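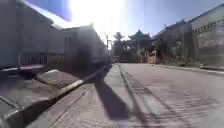

Page last changed: December, by Lungile Steyn

Figure 3. Street-level input with low sun, from the Skombridge set.

4.2 Shadows and glare

Low sun is where our planner, Golob, gets really interesting. In Figure 3 the glare washes out much of the sky, and a long dark shadow lies across the middle of the street, partly over the paler strip of concrete. The older Vorico cost map scored sharp edges like these as if they were curbs, and it would plan a wide detour. Golob keeps two layers apart - one for brightness, one for height - and only the second can block a path. The real curb at left still has to count, and so does the slab that juts from it.

We trained on 2,602 street images and held back 35 with strong glare. The gain on that small set delighted us! Faint tire marks and joint lines are handled by the same rule, with no extra tuning. Section 4.3 repeats the test with the height layer delayed.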